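Notebook, Oct 22, 2018

Up at 6. Cold and clear. Swept the step, then back to the card index for the small-board endings. The cards are in their third arrangement since March and I am still not satisfied with it. Material first, then side to move, then position of the weaker king. The fault is that positions which are mirror images of each other land in different drawers. Decided to fold the board down the c-file before filing, so that every pawn is recorded on a, b or c. A pawn on d becomes a pawn on b, and the kings are reflected with it. The index stands at 432 cards and should be a good deal thinner once the duplicates are out.

Redid the notes on corner colour while the kettle was on. With an odd number of files the four corners are all the same colour, and on my sets they are dark. The old rule about the rook pawn and the wrong bishop therefore changes shape. On the ordinary board each bishop is right for one edge file and wrong for the other. On five by five the dark-squared bishop is right for both edge files and the light-squared bishop is wrong for both. A player who keeps the light bishop and trades into an edge pawn has made the same mistake whichever side of the board it is on.
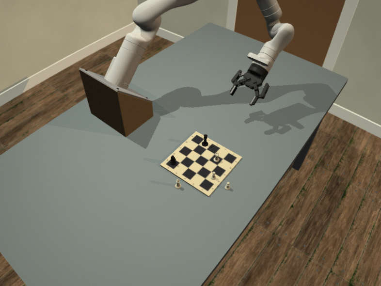
Page 10

The piece at the foot of the last bulletin had this backwards. It was my error and a correction is drafted.

Mid-morning, a letter from Leokadia Malinowski with her objection to my treatment of the b-pawn. She holds that a pawn on its starting square should be handled as a case by itself. I hold that a pawn on the second rank, with no double step allowed, is the same as a pawn on the fifth rank of a full board: three moves from promotion in both cases. The key squares carry over. If the stronger king reaches the third rank directly in front of its pawn, or diagonally in front of it, the side to move does not matter. She accepts this for the c-pawn. For the b-pawn she points to the stalemate tricks in the corner, and she is right that they need their own card. They occur on the full board too, so they are no argument for a separate drawer. Wrote back along those lines, one sheet, both sides.

She also asks whether the defending king can go round behind the pawn in time. With so little width there is seldom a route that the other king does not cover. I have no proof of this, only the cards, so I told her it was an impression.
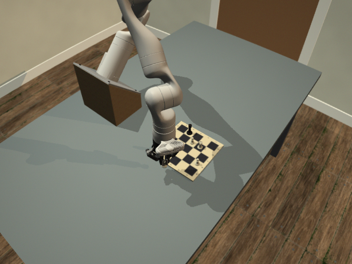

Afternoon: clock, post and glue

Walked to Abou Jaoude's with the older of the clocks. The left side gains against the right when the case is not level. He thinks the balance is dirty and that a clean will settle it. No charge until he has opened it. Returned by way of the post office and sent the reply, plus the proof pages for the Jutstead bulletin. The stationer no longer stocks the Ciren cards in buff. They have them in white, slightly heavier, with rounded corners. Bought 2 packets. The weight will be noticeable in the drawer but the height matches to the millimetre, or near enough.

Reglued the felt under a rook. Previous glue was the brown sort, gone to crystals, and it came away with a fingernail. Cleaned the base with spirit, cut a new disc using the old one as a template, and put a dictionary on it. Grey felt in place of green; I could not match the colour.

Tested the rook ending against myself for an hour. King and rook against king is very short work on a board this size. The edge is never far off, and the technique of cutting off a rank is nearly instant. The only hazard is stalemate in the corner, which comes up more often in proportion. I will mark those cards with a red edge.

The knight behaves worse than I had written. From the centre square it still has its full set of eight moves, but from any other square it loses some. Placed on an edge it is poor, and in the corner it has two moves, as anywhere. I had given it equal standing with the bishop in the introduction. Struck that sentence and have not decided what to put in its place.
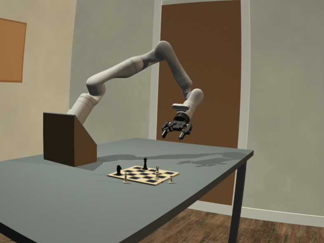 Evening, and things left over

Supper late. Soup from the freezer, bread from yesterday.

Began folding the index. The method is to take a drawer at a time, lay the d and e pawns to one side, redraw each in pencil as its mirror, and look for a card that already matches. Finished almost 10 of the awkward ones before the light over the table began to flicker. The tube is due for replacement.

Found one pair that ought to be identical and carry different verdicts, one marked drawn and the other won. The drawn card is in my older handwriting. Played it through and the win stands, provided the king steps up before the pawn does. Corrected in ink and initialled.

Still to do: answer the Mostau people about the reading room key, order the tube, ask Abou Jaoude for a date, and redraw the diagram for the b-pawn stalemate with White to move. Wind from the south-west at bedtime, window shut.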